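Getting to Know Your C-Clamp and Board
May 9, 2025
By Loukia Deligiannis

Section 2: Setting Up, Clamping and Looking After Your Things

If you have come straight from the unpacking section, welcome, and I hope you have kept the tissue paper, as it comes in handy later on. If you skipped the unpacking section (plenty of people do, and I have done it myself with other people's manuals), please go back just long enough to check that your Sutari clamp turns freely from one end of its screw to the other. Then come and join us here.

You will want a flat board to work on, a soft dry cloth, a little light machine oil and a pencil. A board with a few scratches and old stains is perfectly fine. Silviu Pascu, who looks after our bench in Prurbridge, has been using the same plank for years and gets quite cross if anyone offers to sand it!

Laying out the board

1. Wipe down whatever the board is going to rest on. A crumb of metal or a stray screw underneath will make it rock, and a rocking board is a misery to work on.

2. Set the board down and press on each corner in turn. If it moves, slide it along a little and try again. It doesn't have to sit square to the surface underneath, and many of us like it at a slant.

3. Lay the clamp flat on the board with the screw running off to one side, so that the handle is easy to get your fingers around. Leave it like this whenever you are looking it over or oiling it.
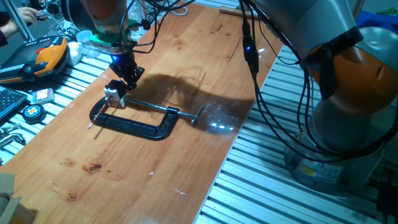

4. Look along the screw from the handle end. The thread should be clean and even all the way down. Brush out any dust with an old toothbrush before you add oil, or you will only make a paste of it.

5. Put a single drop of oil on the thread, then wind the screw all the way in and all the way out again, twice over. Wipe off what is left with the cloth, and mind the varnish, as oil leaves a mark that takes a good deal of rubbing to get out.

Note: On a shiny board the light can bounce straight back at you and hide small things, such as a dropped washer or the end of a pencil. Move your lamp to the other side, or simply walk around and look from there.

Clamping a small piece

6. Open the jaws a little wider than the piece you mean to hold. There is no need to wind the screw right out, and your wrist will thank you for stopping early.

7. Slip the piece between the jaws and bring the screw in until the pad just touches. Give the piece a gentle wiggle and let the pad settle against it before you go any further.

8. Turn the handle a bit more, using your fingers only. Small parts with a casing crack far more easily than you would think, and a folded square of that tissue paper on each side will save the finish.

Caution: Never slip a pipe or a wrench over the handle to get more force. If finger pressure won't hold your piece, you need a bigger clamp, and our Warcombe model is made for that sort of work.

Caution: Keep pencils, rods and anything else long and thin out from under the clamp while you tighten. They roll, they lift one side, and the piece creeps out of line.

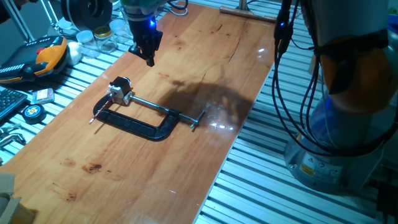 Clamp lying on its side on the board, screw handle to the right.

Putting things away

9. Back the screw off before you store the clamp. Leave a small gap between the jaws so that the pad is not pressed against anything over the winter.

10. Wipe the board along the grain and stand it on its long edge somewhere dry. Spare pads are sold under part number 790 and fit every clamp in the Sutari line, including the older ones with the plain handle.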